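Round Bottoms and Square Bottoms: Carrying Rainwater to the Zikdale Garden

Spring term project report, turned in May 28, 2025

Where the idea came from

The garden behind our school in Zikdale sits a little downhill from the bike shed, and every time it rains, the water comes off the shed roof, makes a muddy pool by the door, and goes nowhere useful. Meanwhile the beans at the far end of the garden get watered with a can that has to be filled indoors and carried out (it leaks, and so the hallway gets watered too). Our group wanted to know whether open channels could bring the roof water down to the beds, and what shape those channels ought to be. We started out thinking that the second question was the easy one.

Two shapes kept coming up in our notes, a trough with a round bottom and a support with a scooped top for something round to sit in.

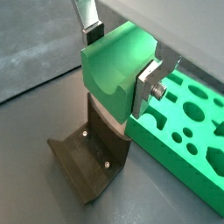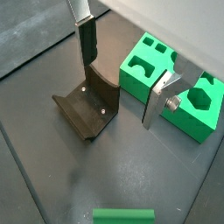

The first picture has a green block with a half-pipe channel in its top; the second has a black bracket whose upright wall dips in a shallow arc.

What we read before we built anything

Gutters are an old subject and there is a lot more written about them than we expected. The part we found most useful has to do with how much of the channel the water touches. Water drags against the walls and the floor of whatever it is running in, so for the same amount of water you would like as little wet wall as you can get. Among open channels, a half circle does this best when it is running full. A box can come fairly close if it is twice as wide as it is deep.

The catch is that a gutter is hardly ever full. In a light rain there is only a thin trickle, and in a flat-bottomed box the trickle spreads out, slows down, and drops whatever it was carrying. A round bottom gathers the trickle into the middle and keeps it deeper. This seemed important to us because our shed is under a maple and the roof is covered in bits.

We also read about the supports that hold a channel up. If you rest a round pipe on a flat board, all the weight sits along one thin line and the pipe would love to roll off. A saddle cut to match the curve spreads the weight and stops the rolling, and it was the part of the project that took us the longest to get right.

The channels we tested

We made 4 channels, all the same length. Two were round-bottomed, cut from a drain pipe sawed lengthwise, and two were square-bottomed, made out of boards and sealed along the inside seams with the Merkik caulk that was already in the school workshop. One of each kind was left as it was, and the other was rubbed down with fine sandpaper to see if smoothness made a difference.

Sawing the pipe was harder than it sounds. The first cut wandered off to one side and left us with one half that was more of a third, and we had to start over with a new piece and a guide clamped alongside it. If another class wants to repeat this, please borrow a guide before you borrow a saw!

The saddles were cut from scrap lumber. We traced the outside of the pipe onto each one, cut just inside the pencil line, and then sanded slowly until the pipe sat down without rocking. We made seven and kept the best ones.

How the tests went

Each channel was set on its saddles with the same drop from end to end, and we poured a measured bucket in at the top through a funnel so that the flow would be steady. At the bottom we caught the water and timed how long it took to fill a line marked on a bin. For the dirt test, we added one cup of crumbled leaves to the bucket and afterward scooped out whatever was left behind, dried it on newspaper, and weighed it.

We did 12 pours in the first week and then had to throw them all out, as the sawhorse at the low end had been sinking into the grass the whole time. After moving everything onto the paved strip by the shed, we did another 29, and those are the ones used here.

What we found

With the full bucket poured quickly, the round and square channels were close enough that we would not want to argue over the difference. With a slow pour, the round ones emptied sooner every time. The leaf test was the one that settled the matter for our group, with the square channels holding on to a damp mat of leaf crumbs in both corners, while the round ones kept only a thin line of it near the joint.

Sanding did very little for the pipe. It helped the boards somewhat, although we suspect we also rubbed off a ridge of caulk that should never have been there.

Things that went wrong

The joints leaked. We had planned on overlapping the pieces like roof shingles, and this works well if the upper piece lies inside the lower one, and very badly the other way around, as one member's shoes can confirm. We also tried a rubber strip sold under the name Tamitz, and it held for most of a day before it curled up in the sun.

Wind was the other trouble. An empty half pipe weighs next to nothing, and twice in March we came out to find ours lying in the beans. A loop of garden wire over each saddle took care of that.

What we would like to do next

The round channel is now in place along the fence and feeds a barrel beside the second bed. We would like to put a screen at the top for the maple leaves, and to ask the Sisay garden across the road if they want the overflow, since the barrel fills faster than the beans can drink it. The saddle templates are in the flat drawer in the workshop, under the graph paper, and anyone is welcome to trace them.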